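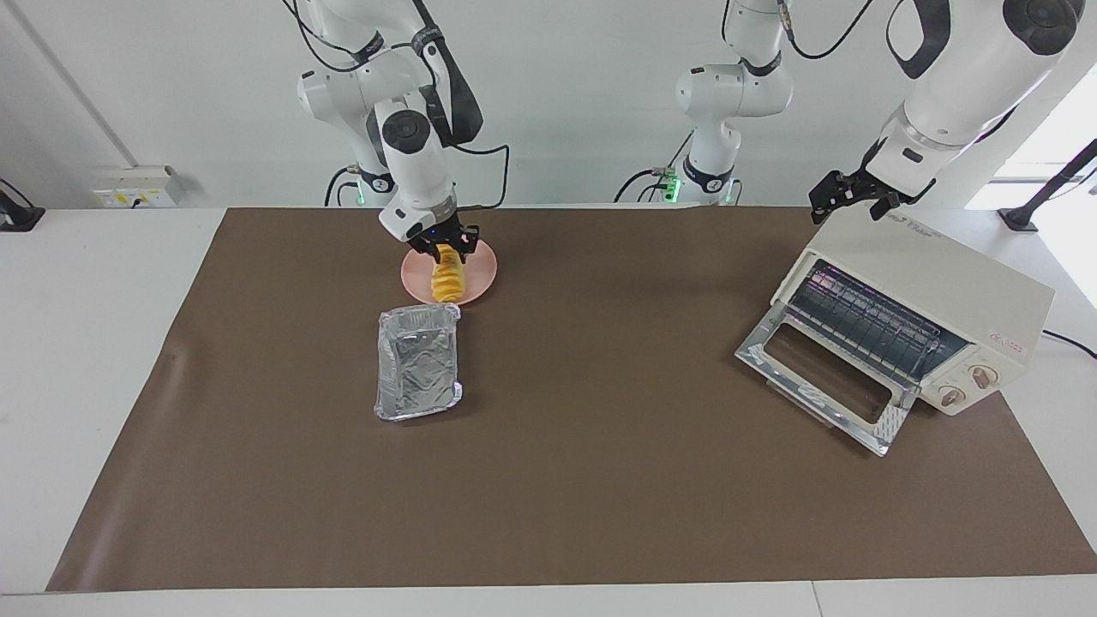
How often should the filter cartridge of the Vurkolton water unit be replaced?
The cartridge is to be replaced after 4,000 liters, or when the display shows code 679, whichever comes first.

Section 5. Replacing the Filter Cartridge

Only cartridges supplied by Clanberg may be fitted. Cartridges made for the earlier Vullorby unit are of similar length but do not seal correctly in this housing.

We use cookies to improve your visit. Accept all | Settings

CAUTION: Close the cold water inlet valve before opening the housing. The unit remains under pressure for a short time after the valve is closed.

1. Switch off the unit at the wall and close the inlet valve.
2. Open the drinking tap and leave it open until the flow stops.
3. Place a shallow tray under the housing.
4. Turn the housing counterclockwise with the wrench provided. Do not use pliers.
5. Remove the used cartridge and dispose of it with household waste, unless local rules state otherwise.
6. Inspect the sealing ring. A ring that is flattened or cracked must be replaced.
7. Insert the new cartridge with the arrow facing up, then tighten the housing by hand – the wrench is for removal only.
8. Open the inlet valve slowly and check the joint for leaks.
9. Switch on the unit. Press and hold RESET until code 679 clears.
10. Run 30 liters through the drinking tap before the water is used for drinking or cooking.

NOTE: Cloudy water is normal during step 10 and is caused by trapped air. If it continues after 60 liters, close the inlet valve and contact the service desk.

NOTE: Units under a service agreement are to be opened by an authorized technician. Requests should be addressed to Desmond Obi, Service Department, with the serial number printed inside the front door.

Section revised 23 April 2025. Approved: Booker Okafor.

Shares: 4 | Comments: 0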